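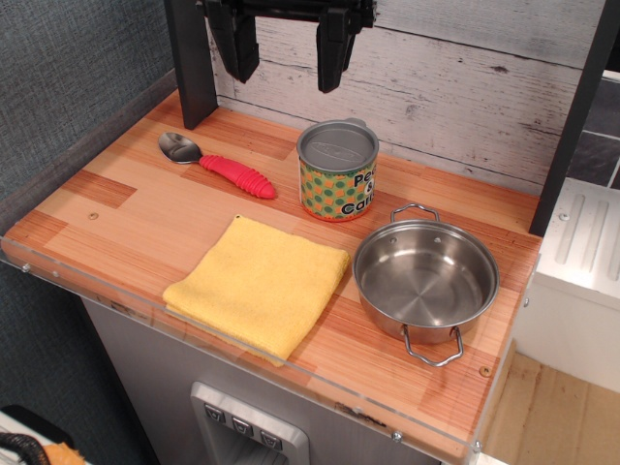

Plorkden Parallel Gripper Kit: 222 dollars, and you supply the patience

I bought the Plorkden kit in April with my own money, a phrase I include because my household would like it on record. It went onto the arm I've been building at the Trindport workshop, where I rent half a bench and have so far occupied three quarters of one. The arm works over a play kitchen, which is the right size, and every job I can think of for a robot at home ends at a kitchen counter anyway.

The box holds two black fingers, a mounting plate, a servo, a driver board, a bag of screws and a booklet. The booklet covers the first half of the assembly in loving detail and then simply wishes you well. Step 9 shows the linkage in pieces. Step 10 shows it finished, from behind. I did it twice, the first time with the left finger on backward, and came out with 70 minutes on the clock and one screw left over. I've checked everywhere and it isn't holding anything together that I can find.

Once it's on, the thing is better than it has any right to be. The fingers open wide and close without the shudder I got from my old Novosetti, which gripped things the way you'd shake hands with someone you suspected of having a cold. Noise is low. Play at the tips is small, and shimming the plate with a strip of soda can made it smaller.

Now the groceries. A can with an orange label and green dots is the easy one: it goes up and down all day, and I've watched it do so for longer than I'd admit to an employer. The spoon has a thick, ribbed rubber handle, and the ridges help a lot as long as you come at it squarely. Come in at a slant and it rolls, and then you're chasing a spoon with several pounds of machinery. The pot is fine by its wire loop handles if you're slow. By the rim it slips, the steel being polished and the fingertips being hard plastic. Rukhsana Usmani, on the next bench, lent me some grip tape and that mostly cured it.

The yellow microfiber towel is where we stop being friends. Folded, it picks up on maybe half the tries. Unfolding it is beyond this gripper, and possibly beyond me. The angular tips want an edge to pinch, and the towel would prefer not to offer one.

Support consists of a man named Odair Queiroz, who answered my email in 30 minutes on a Saturday — with a corrected drawing of step 10. I asked about the extra screw. He said to keep it.

Should you get one? The Iwasaki is 369 dollars, comes assembled, and has soft pads from the start. If you want to be moving cans by dinnertime, buy that. If you already own a hex set and like a grudge, the Plorkden is a good strong gripper with a bad booklet, and you can put the difference toward tape.

Four stars. I took one off for the towel and I may take another off for step 10, depending on how the next rebuild goes.

Posted May 21, 2023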